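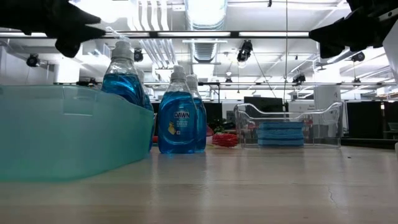 3.2 Materials and sorting task

The study was made in the shared kitchen of a student residence in Troltville. The kitchen serves 59 residents, and all of them keep their dishwashing supplies in one cupboard under the sink. Before the study, the supplies had no fixed place. Residents told us in the first interviews that they often bought a new bottle of soap while there was still soap at the back of the cupboard.

We selected supplies which the residents already knew. These were dish soap in clear bottles, flat sponges, and mesh scrubbers. For storage we used open plastic bins with see-through walls, some colorless and some tinted. Figure 2 shows a part of these materials on the table.

Figure 2. Supplies and bins for the sorting task. The blue sponges are stacked flat in the clear bin at the back. The dish soap bottles stand beside the teal bin, and a red mesh scrubber lies on the table.

Each participant worked alone. Ekua Asante read the same short instruction to everyone: "Please put these things away as you would like to find them tomorrow." No time limit was given. The participant could use any bin, and could also leave a thing outside the bins. When the participant said that the work was finished, the position of each item was written on a paper form. A second observer, Iddrisu Amoah, filled the same form independently. The two forms were compared on the same day, and differences were discussed until both observers agreed.

We paid special attention to the soap bottles. They are taller than the sponges and can fall when a bin is pulled forward. Following Quaye, we call a placement "stable" if the bottle stands upright and can be taken out with one hand without moving another item. A mesh scrubber has no firm shape, so this definition was not applied to it. For the scrubbers we noted only whether they were put with the sponges, with the soap, or apart.

After the task, Danica Lazarević asked each participant to explain the arrangement in his or her own words. The answers were short, in most cases one or two sentences, and they were coded by Cecilia Darko with the list of reasons given in Appendix B.

Last updated: Sep 26, 2021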